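"반죽은 기다려 주는데 사람이 못 기다려요"
웨일스 빵집 '사무엘'의 에이나온 씨를 만나다

트레버 에이나온 씨를 만나러 가는 길은 생각보다 멀었다. 프렐브리지 역에서 내려 강을 따라 한참을 걷고, 양들이 느긋하게 풀을 뜯는 언덕을 하나 넘고 나서야 빵집 간판이 보였다. 4월이었지만 바람은 아직 차가웠고, 문을 열자마자 밀려 나온 호밀 냄새에 언 손이 먼저 녹는 기분이었다. 그는 앞치마에 손을 닦으며 나와서는 인사보다 먼저 "아침은 드셨어요?" 하고 물었다. 먹었다고 대답했는데도 접시에는 어느새 두툼한 빵 두 조각과 소금 버터가 올라와 있었다.

빵집 이름은 '사무엘'이다. 할아버지 성함이냐고 물었더니 그가 껄껄 웃었다.

"다들 그렇게 생각하시는데요, 발효종 이름이에요. 처음 키운 종에 제가 사무엘이라고 이름을 붙였거든요. 자꾸 죽어서 이름이라도 지어 주면 좀 더 챙기게 될까 싶어서요. 그 녀석이 살아남았고, 그래서 가게 이름도 그렇게 됐어요. 지금도 뒤쪽 냉장고에 있습니다. 이따 보여 드릴게요."

그가 빵을 굽기 시작한 것은 마흔이 넘어서였다. 그전에는 배관 일을 했다. 남의 집 부엌 바닥에 엎드려 있는 시간이 길다 보니 자연스럽게 부엌에 관심이 생겼다고 한다. 어느 집에서는 할머니 한 분이 수도를 고치러 온 그에게 갓 구운 바라 브리스를 썰어 주셨다. 차에 불린 건포도가 잔뜩 든 웨일스식 과일빵이다. 그는 그 맛을 지금도 정확히 기억한다고 했다.

"레시피를 여쭤봤더니 할머니가 '레시피가 어디 있어, 그냥 하는 거지' 하시는 거예요. 건포도는 이 컵으로 하나, 차는 저 찻주전자로 반. 그런데 그 컵이랑 찻주전자가 그 집에만 있잖아요. 집에 와서 흉내를 내 봤는데 벽돌이 나왔어요. 아내가 정원에 깔자고 하더라고요."

그 벽돌 같은 빵이 시작이었다. 퇴근하고 나서 한 덩이, 주말에는 두세 덩이씩 구웠고, 이웃에 돌리다가 나중에는 이웃이 먼저 찾아오게 되었다. 처음 가게 문을 연 날에는 빵을 14개 구웠다. 오전 열 시에 다 팔리는 바람에 오후 내내 빈 선반 앞에서 손님들에게 차를 대접했다고 한다.

"장사를 그렇게 하면 안 되는데 재미있었어요. 차만 드시고 가신 분들이 다음 날 다 다시 오셨거든요. 헤빈 워건 씨라고, 지금도 매일 오시는 분이 있는데 그분도 첫날 차만 드시고 가셨어요. 아직도 저한테 그 얘기를 하십니다. 빵집에 갔는데 빵이 없더라고요, 하면서."

작업장 이야기를 하다 보니 자연스럽게 반죽 이야기로 넘어갔다. 그의 하루는 새벽 세 시에 시작된다. 전날 저녁에 섞어 둔 반죽을 꺼내 상태를 살피고, 나누고, 모양을 잡고, 다시 쉬게 한다. 나는 그 '쉬게 한다'는 말이 좋아서 몇 번이고 되물었다. 그는 반죽을 두고 말할 때면 꼭 식구 이야기를 하는 사람처럼 목소리가 낮아졌다.

"반죽은 기다려 주는데 사람이 못 기다려요. 저도 처음에는 자꾸 들춰 봤어요. 얼마나 부풀었나, 지금 넣어도 되나. 자꾸 들추면 겉이 마르고 모양도 흐트러지거든요. 배관은 물이 새면 바로 손을 대야 하는 일이잖아요. 그 버릇이 오래갔어요. 가만히 두는 걸 배우는 데 몇 년이 걸렸습니다."

밀가루는 언덕 너머에서 제분소를 하는 피온 벨리스 씨에게서 받는다. 돌로 천천히 가는 곳이라 철마다 맛이 조금씩 다르다. 비가 많이 온 해의 밀은 물을 덜 먹고, 가문 해의 밀은 한없이 물을 달라고 한다. 그래서 새 밀가루가 들어오는 날이면 그는 평소 배합대로 굽지 않고 작은 반죽부터 만들어 본다. 손가락으로 눌러 보고, 늘여 보고, 냄새를 맡아 보고 나서야 물의 양을 정한다. 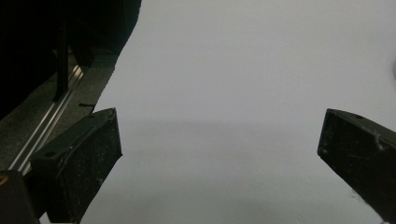 넓고 옅은 회백색 면 위로 마주 선 검은 집게 두 갈래. 사이에는 물린 것이 없다.

빵을 굽는 일만큼이나 그가 오래 이야기한 것은 가르치는 일이었다. 두 해 전부터 그는 한 달에 한 번 가게 문을 일찍 닫고 동네 사람들과 함께 빵을 굽는다. 모임 이름은 '코코라'. 무슨 뜻이냐고 물었더니 뜻은 없고, 손녀가 어릴 때 빵 껍질을 그렇게 불렀다고 한다. 딱딱한 껍질만 골라 먹으면서 "코코라, 코코라" 했다는데, 나도 그날 돌아오는 길에 몇 번이나 혼자 중얼거려 보았다.

코코라에는 온갖 사람이 온다. 빵을 한 번도 구워 보지 않은 학생도 있고, 오십 년 동안 집에서 구워 온 분도 있다. 가르치기 어렵지 않으냐는 물음에 그는 고개를 저었다.

"제가 가르친다고 하기도 좀 그래요. 캐리스 모리스 씨라는 분이 계신데, 저보다 훨씬 잘 구우세요. 그분이 웰시 케이크 뒤집는 걸 보면 말이 안 나옵니다. 언제 뒤집느냐고 물으면 '지금' 하세요. 그게 다예요. 그런데 옆에서 여러 번 보고 있으면 정말 그 '지금'이 보이기 시작하거든요. 가장자리 색이 살짝 달라지고, 냄새가 바뀌고. 글로 쓰라고 하면 저는 못 써요."

그래도 그는 공책을 쓴다. 가게 계산대 밑에서 꺼내 온 공책은 모서리가 다 닳아 있었고, 군데군데 버터 자국이 투명하게 배어 있었다. 날씨와 반죽 온도, 그날 온 손님 이야기까지 한데 섞여 있는 기록이다. 지난겨울에는 그 공책을 처음부터 다시 읽으며 구운 빵을 세어 보았다고 했다. 첫해에만 1,899개. 생각보다 적어서 조금 서운했다고 한다.

"저는 훨씬 많이 구운 줄 알았어요. 몸이 그렇게 기억하고 있었거든요. 근데 그중에 163개는 실패라고 적혀 있더라고요. 타고, 주저앉고, 소금을 안 넣고. 소금 안 넣은 날은 제가 몰라서 그냥 팔았습니다. 저녁에 집에서 먹어 보고 알았어요. 다음 날 아침에 사과하려고 일찍 나왔는데, 한 분이 오셔서 어제 건 담백해서 좋았다고, 또 있느냐고 하시는 거예요."

브릭버그라는 이웃 마을에 두 번째 가게를 내자는 제안도 있었다고 한다. 제안한 사람은 오랜 친구인 알레드 기틴스 씨였다. 자리도 좋고 세도 쌌다. 두 사람은 그 빈 가게 앞에 차를 세워 두고 오후 내내 이야기를 나누었다. 결국은 하지 않기로 했다. 알레드 씨가 섭섭해하지 않았느냐고 묻자 그는 잠시 창밖을 보았다.

"섭섭했겠죠. 말은 안 했지만요. 그런데 제가 두 군데에 동시에 있을 수는 없잖아요. 브릭버그에서 굽는 날엔 여기 반죽을 못 보고, 여기서 굽는 날엔 거기 반죽을 못 보고. 욕심을 낼 나이도 지났고요. 대신 그 친구 집에는 제가 매주 빵을 갖다줍니다. 호밀을 50퍼센트 넣은 걸 좋아해요. 저는 좀 시큼해서 별로인데, 그 친구는 그게 제일이래요."

한국에서 온 사람에게 꼭 물어보고 싶은 것이 있었다며, 이번에는 그가 나에게 질문을 했다. 막걸리로 빵을 부풀린다는 이야기를 어디선가 들었는데 정말이냐는 것이다. 나는 술빵 이야기를 해 주었다. 여름이면 외할머니가 큰 찜통에 면보를 깔고 쪄 주시던 빵, 콩이 듬성듬성 박혀 있고 뚜껑을 열면 시큼한 김이 얼굴로 확 올라오던 그 빵을. 그는 공책을 펴서 받아 적기 시작했다. 막걸리는 얼마나 넣느냐고 묻기에 나도 모르게 "그냥 하시던데요"라고 대답했고, 우리는 한참을 같이 웃었다.

돌아갈 시간이 되어서야 그가 약속했던 사무엘을 보여 주었다. 커다란 유리병 속의 평범한 발효종이었다. 뚜껑을 열어 냄새를 맡게 해 주는데 풋사과 같기도 하고 요구르트 같기도 했다. 그는 숟가락으로 조금 떠서 작은 병에 담더니 비행기에 이걸 들고 타도 되느냐고 물었다. 나도 잘 몰라서 우선 받아 들었다. 하루에 한 번 밀가루와 물을 주고, 깜빡한 날에는 미안하다고 말해 주면 된다고 했다.

문 앞까지 배웅을 나온 그는 종이봉투 하나를 더 내밀었다. 가는 길에 배고플까 봐 넣었다는데, 역에 도착해서 열어 보니 바라 브리스 반 덩이와 웰시 케이크 네 개, 그리고 아까 먹던 소금 버터가 기름종이에 싸여 들어 있었다. 기차가 늦어지는 동안 플랫폼 의자에 앉아 케이크 두 개를 먹었다. 나머지 두 개는 옆자리에서 봉투 냄새를 맡고 말을 걸어온 학생과 나누어 먹었다.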